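Workspace > Shared Rooms > How-To

How to Reset a Shared Workshop Floor in 20 Minutes

Every shared workshop has a sign asking people to clean up after themselves. Ours has 2 of them, and the second was hung to draw attention to the first. What works better is a short routine done at the same time each day, by whoever is standing nearest when the time comes.

We do ours at closing. It covers the open floor, the work tables, the sink counter and the chairs. It does not cover the contents of the fridge, which are between you and your conscience.

What you need

A wide broom, a damp cloth, a roll of masking tape, a marker and one large bin. The bin gets labeled LOST. Ours used to say LOST AND FOUND, but Madalena Fonseca pointed out that the second half was optimistic.

Step 1. Call it out loud

Say "reset" in a normal speaking voice, then again in the voice you use on a dog. People finishing something at a table get five minutes. Anyone who says they only need one more minute also gets five minutes.

Step 2. Tables first

Start at the far end of the room and come toward the door. Take everything off each table, wipe it, then put back only what lives there. If you don't know where an item lives, put a strip of tape on it with the date and move on. Do not start a discussion about it. Adhiambo Nyanda once lost most of an evening to a discussion about a clamp.

Step 3. The sink counter

Wipe around the base of the faucet, then the counter, then the faucet again where you just dripped on it. Brushes and cups left in the sink go in the bin. Yes, even the nice cup.

Step 4. Cables

Walk the floor and look only for cables. Thin dark ones on a gray floor are the worst, and you will miss them if you are also thinking about chairs. Trace each cable back to the wall before you unplug it. If it feeds something that is still running, find the owner. If it feeds nothing, coil it loosely and tape the coil. Anything that has to stay out overnight should run along a wall, clear of the walkway.

Step 5. Chairs and whatever is on them

A chair in the middle of an open floor turns into a shelf within the hour. Check every seat before you roll or carry it anywhere. Water bottles are the usual find, lying on their sides. Empty it, bin it, or hand it to its owner if they are still saying their goodbyes, and then take the chair back to a desk.
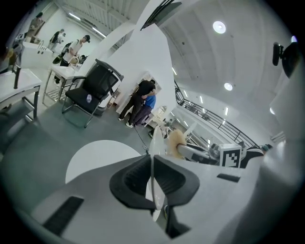

Step 6. Sweep toward the door

Long strokes, one direction. Go around anything laid down on the floor on purpose, and ask before you peel it up. Small appliances parked at the foot of a wall can be lifted, swept under and set back down.

Step 7. Lights

Overhead tubes first, then the round ceiling lights, so you still have something to walk out by. Look up at the walkway before you hit the last switch. Emmanuel Barasa was up there in May and has brought it up since.

The LOST bin gets emptied on the first of the month. Taped items with no owner by then go to the free table by the entrance, where they are usually claimed by the person who left them out.

Filed under: Shared Spaces, Cleaning, Routines

Related
- Labeling Shelves So People Read Them
- Where to Put the Broom
- Cable Coiling for the Impatient
- A Fair System for the Fridge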